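# Why Is a Bowl Shaped Like a Bowl?

You probably ate out of one this morning. Maybe it had cereal in it, or rice, or the last spoonful of somebody else's soup. Bowls are so ordinary that we forget how clever they are, so let's take a really good look at one!

## Start with a puddle

Pour a little water onto a flat plate. (Do it over the sink, please!) The water spreads out as far as it can, and if you tip the plate even slightly, off it goes. Water is always trying to get lower. So is milk, and so is soup.

Now pour the same water into a bowl. It runs down the sides, meets in the middle and stays there. The sides are higher than the bottom all the way around, so there's no easy way out. A shape that curves inward like this is called **concave**. If you have trouble remembering the word, think of a *cave* – you could crawl into a cave, and a very small mouse could crawl into a bowl.
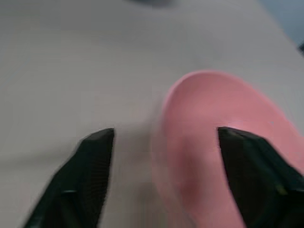 *A pink bowl on a gray tabletop. The inside is concave, and the color changes gently as it curves.*

Look at how the pink isn't the same pink everywhere. Some of it is dusty and some of it is bright, and lower down there's a darker, rosier patch. Light lands differently on different parts of a curve, and your brain uses those lighter and darker places to work out that something is hollow. Artists do the same thing with a pencil. If you shade a circle just right, it will look deep enough to drop a grape into!

## The parts of a bowl

The top edge is called the **rim**. On a soup bowl it's the part your lips touch when you drink the last drops.

The side is called the **wall**. It has an inside and an outside, and on many bowls the outside curves too, so your hands can cup it.

The part it stands on is the **foot** or the **base**. Some bowls have a little ring under there. Turn an empty one over and check.

## Hands were first

Long before there were kitchens, people scooped up water with their hands. Try it now. Put your two hands side by side and curl your fingers – you've made a bowl! It leaks, of course. People also used shells and gourds, and later they learned to shape wet clay and bake it hard.

## Try it: the Miko boat test

Miko is the toy mouse who lives in our classroom in Larnport, and she loves the water.

1. Fill the sink halfway.
2. Set an empty plastic bowl on the water, right side up. It floats!
3. Put in one coin at a time, and guess before each coin whether Miko's boat will stay up.
4. Try again with all the coins on one side.

What happened the second time? Draw it, and bring your drawing to Ms. Holst.

*Written by Dagný Holst and Bjarke Damgaard*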